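Sticky feeling on varnished wooden table, comes back after every cleaning

Posted in October by marmalade_window, Home and Furniture section

Good evening to all. I hope I write in the correct section, if not please move me.

We have a dining table of light wood with a shiny finish. I bought it second-hand from a family in Kultgate, and they had used it for many years before us. In the first weeks it was very nice. Now, when I put my forearm on it, the skin sticks a little, and a sheet of paper also sticks and makes a small sound when I lift it. It is worst at the side where the children eat and less bad in the middle.

What I have done until now:

I washed it with washing-up liquid and warm water. It became better for one evening and then sticky again.

I used a furniture spray with the smell of lemon, because my neighbour gave it to me. It became very shiny and, I think, more sticky after some days.

I tried vinegar with water, half and half. The smell was strong and the result was small.

There are also two white rings from hot cups, but these I can accept. The stickiness I cannot accept. My husband says we must sand the whole table and put new varnish. I do not have a machine for this, and we live in a flat without a balcony, so the dust would be in the bedroom. A carpenter in Oyelaran Street asked a price which is higher than what I paid for the table.

Is the varnish finished, or is it only dirt? How can I know before I spend money? And what do you use for every day, so that it does not return? I do not know which kind of varnish it is. The family also did not know.

Thank you in advance for your patience with my English.

slow_drawer

Hello, I had the same trouble with the tables in our Saturday language school, and I will try to explain in order, as I made most of the mistakes already.

There are two different illnesses which feel the same under the hand. The first is a layer on top of the varnish: grease from hands, sugar, old soap, old polish. The second is varnish which has become soft by itself. The first you can clean. The second you cannot clean, you can only remove it.

To know which one you have, take a place under the edge of the top, where hands do not come and where you never spray. Usually the maker has varnished a little bit of this too. Press your thumb there for some seconds. If this hidden place is hard and dry and only the upper side is sticky, you have very probably dirt and polish. If the hidden place is sticky also, then the varnish was bad from the start, or somebody put a new coat over an old one and it never became hard.

Then make the fingernail test on the sticky side. Push the nail gently in a corner. If a grey or brownish crumb comes under the nail and the surface below is smooth, it is a layer. If the nail leaves a small moon in the surface, it is soft varnish. On a dining table it is common that you have soft varnish only at the places where people rest their arms, and the remainder is good.

From your description I think it is mostly a layer. The lemon spray is suspicious. Many of these sprays leave oil or silicone behind, and this holds the dust and the next spray too. Stop with it completely.

What I would do:

Take everything from the table and vacuum it with the soft brush. Crumbs under a cloth make scratches.

Mix a few drops of washing-up liquid in a bowl of warm water. Really a few drops. I used a big squeeze in the beginning and so I made my own sticky layer every week.

Wring the cloth until it does not drip. Clean a part as big as a newspaper, then take a second cloth with clean water for the same part, then dry it with a third. The second cloth is the step which everybody leaves out. The soap must go away again.

Change the water when it is cloudy. For our first table I changed it 4 times and the colour was like weak tea.

Wait one full day before you judge it. Wood finish which was just washed feels always a bit strange.

If it is better but not good, you can use white spirit on a soft cloth, with open window and no flame in the room, and first on the hidden place. It takes off wax and polish and it does not hurt most hard varnishes. It will however hurt some finishes, therefore the hidden place. Do not use methylated spirit, this is a different thing, and it dissolves shellac in a moment. I learned it on my grandmother's sewing box and I am still sorry.

Put the used cloths outside to dry flat before you throw them away.

For the every day: water on a cloth, then a dry cloth. Once in the week the few drops of soap, and rinse. Nothing which promises shine. If the varnish is healthy, it is shiny already.

About sanding, I would wait. You can sand always later, but you cannot put back.

Caline

Baby wipes!! We use them for everything, table, chairs, high chair, the door handles. Takes ten seconds and smells nice. My table is from a charity shop and it is fine. Or put an oilcloth on it and forget about it, 2 metres is enough for a normal table and you can choose the pattern.

marmalade_window

Thank you both. Caline, I must confess that I have used baby wipes until now after every meal, perhaps this is part of the problem? I did not think to write it.

slow_drawer, I did the thumb test. Under the edge it is hard and dry. With the fingernail I got a grey crumb, which was a little disgusting, but now I have hope.

slow_drawer

Yes, I would stop the wipes. They have lotion in them for the skin and it stays on the table. The oilcloth is a good idea for a weekend but not on a sticky top. The plastic side can glue itself to the varnish in warm weather, and then you have its pattern in your table.

kettle_on_novell_road

I come from the practical side. I look after the rooms of a small children's centre, and our tables get paint, juice, glue stick and modelling dough. The advice above is good. I add only what is different from my experience.

Vinegar is not so useful for grease. It is for limescale. If you have hard water and dry the table badly, you get a dull veil, and for this a very weak vinegar helps. For the sticky layer it is the wrong tool. It can also make the shine dull if you use it every day for years.

I do not spray directly on a wooden top. I spray on the cloth. When you spray on the table, the drops run to the joints and the edges, and there the varnish is thinnest and the wood swells. Most of our damaged tables are damaged at the edge and not in the middle. Also do not leave a wet bottle or a plant pot standing.

Do not use the green scouring side of the sponge. Under a lamp you will see the circles forever. For dried glue I lay a damp cloth on it for ten minutes and push with an old plastic card.

Look at the table against the light from a low position, as this is how you find the places you have missed. A clean glossy top gives back the lamp in streaks or lines. Where there is still grease, the reflection becomes cloudy.
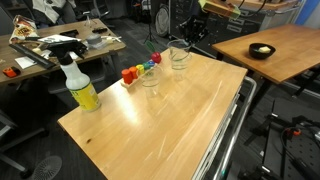 A light wooden top with a glossy finish, spray bottle at the left edge, pegs and glass beakers on the table.

For the white rings, I would leave them one month. Sometimes they become weaker by themselves, because it is moisture inside the finish. If not, a warm (not hot) iron over a folded dry cotton cloth, only some seconds, lift, look, again. No steam. I have done this on more than 60 rings and most went away, but with one table I was impatient and made a bigger mark than before.

If you must one day put new varnish on the eating side, ask the shop for a water-based one for tables and let it harden the full time on the tin. It is dry to touch after some hours, but this does not mean that you can put hot plates on it. Until then use mats made of cork or felt and not of soft rubber.

marmalade_window

I am writing again after two weekends. I washed the table in small parts with three cloths as slow_drawer said, and I changed the water very often. After one day it was much better. At the children's side I did it a second time and then white spirit, after a test under the edge. Paper does not stick any more. There is one place near the corner, as big as a hand, which remains a bit soft, and I think there the varnish is truly damaged. I put a mat on it and for now I leave it.

One of the rings is weaker. I did not dare to use the iron yet. If somebody knows whether a hair dryer is safer for this, please write.

Last updated: October
Contact the moderators | Copyright belongs to the individual posters | Back to top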